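Gripper build, ticket 7: left pad lets go of soft cloth
Posted Jun 24, 2020 by Ashwin Mathew 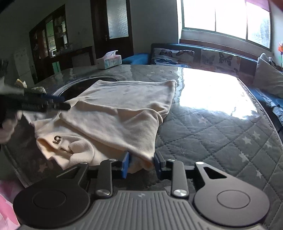

Pinch on a fold of the cream garment, both blue pads on the cloth.

Status: open

Problem: on fuzzy fabric the hand-held gripper takes a fold fine, then the left side creeps and the fold slides out when I lift. Stiffer cloth is no trouble. Same jaws, same squeeze.

Genji's theory is moisture. He thinks steam gets on the pads and makes them slick. I don't buy it. I had the same slip with the steamer switched off and put away, and I told him so. He wants a proper test anyway, so fine.

Tried so far:

- Wiped both pads with alcohol. Better for a few grabs, then back to normal. Proves very little, a clean pad always does better for a while.
- Snugged up the silver screw caps at the lower joints. No change. Too tight and the fingers drag on the way open, so I backed them off again.
- Swapped the left and right pads. Slip stayed on the left. To me that rules out the pad and points at the finger.
- Sanded the pad faces with 220 grit. Genji says it helped. I say he was squeezing harder.

Reply from Genji Hamada:
I was not squeezing harder. Also your dry test was on a different cloth, so it doesn't count. Do it on the same one, same fold, before and after steam. And please stop working on the glass top. Cloth skates around on it and you can't tell what is the pad slipping and what is the whole thing moving.

Reply from Ashwin:
Fair on the cloth. On the table, maybe. I'll put a towel down for the next round, but if the cloth were just skating I'd expect both sides to act up.

The Bonach build notes say to shim the finger at the upper pivot if one side lags. The notes also said the first set of linkages would drop straight in, and I spent an evening filing them. I'll measure before I shim anything.

Next: check play at both upper pivots, then the same-cloth test with Genji doing the squeezing. If the left pivot is loose I'm ordering 2 new screws and closing this in July.

Last updated: same evening, pivots not measured yet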